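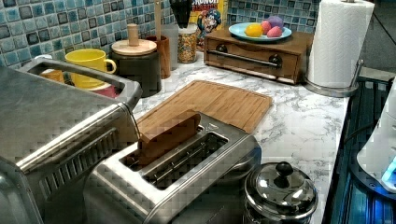
Photo: Nhung Doãn for Wirkholm

Guides > Kitchen > Countertop Care > First Week
Shop Guides Spare Parts Contact

Section 4. Settling In Your New Countertop

Congratulations, and thank you for your patience while the fitters were in! The sealant under your Wirkholm top needs a little quiet time before you cook on it in earnest, so please read this section through once with a cup of coffee.

1. Leave the seams alone overnight. Don't lean on the front edge, however tempting it is.

2. In the morning, mix a capful of Kostilico cleaner into a bowl of lukewarm water and wipe the whole top with a soft cloth — a worn-out T-shirt does nicely.

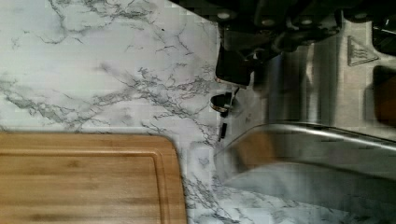 3. Dry the surface with a clean towel, working toward the sink, and run a fingertip along the back joint. If it feels tacky, give it until evening and check again.

CAUTION: Never set a pan hotter than 105 °F straight on the top during the first week. Use a trivet, please, even for a minute.

4. Bring your appliances back one at a time, lifting them instead of sliding them. Cutting boards can come back too, and we do hope you'll use one every day, even for a quick sandwich.

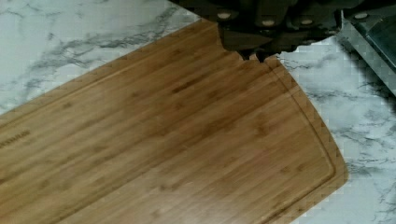 Lemon juice and vinegar are the usual troublemakers, so wipe up drips as you go and rinse the cloth well afterward.

Note: If a joint is still tacky after the second check, call Khôi Lưu on the fitting desk, extension 994.

80 shares 4 comments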